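Ollport Hand-Held Gripper Sets: Gallery

Home > Products > Hand-held range > Gallery

Fuvetti supplies the Ollport hand-held gripper set to universities, training centres and manufacturers who wish to record manual tasks for later use with robot arms. Each set contains 2 grippers, a charging dock and a carry case, and is delivered with the Innes recording software already licensed for one site. The gallery on this page is intended for purchasing staff and laboratory managers who are considering the set for the first time. Further views are available on request from the sales office.

Ordering and hire

Sets may be bought outright or hired by the month. Hire customers receive the same hardware and the same level of support as purchasers. An order of 10 sets or more qualifies for the education and volume tariff, which is revised each March.

Fingertips

Replacement fingertip pads are supplied in pairs and should be fitted as pairs. Customers who handle fabric or soft packaging are advised to ask for the Zandano pad, which is sold separately.

Servicing

The gripper mechanism should be inspected after 3000 closing cycles. The Innes software keeps the count and displays a notice when an inspection is due. Units returned to Fuvetti for servicing are replaced by a loan unit for the period of the work, subject to stock.

In use

Gripper at the near side, with its two dark grey fingertip pads facing one another across a narrow gap. The second gripper, held by the handle at left, carries a marker cube with a small silver camera module mounted next to it.

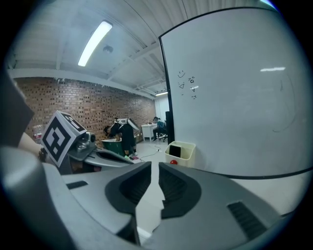 Demonstrations

Demonstrations are offered at our own premises or at the customer's site. A visit lasts 2 hours and includes time for staff to handle the grippers themselves. Requests should state the kind of task to be recorded and the number of people attending.

Related pages: Specifications | Spare parts | Hire terms | Contact the sales office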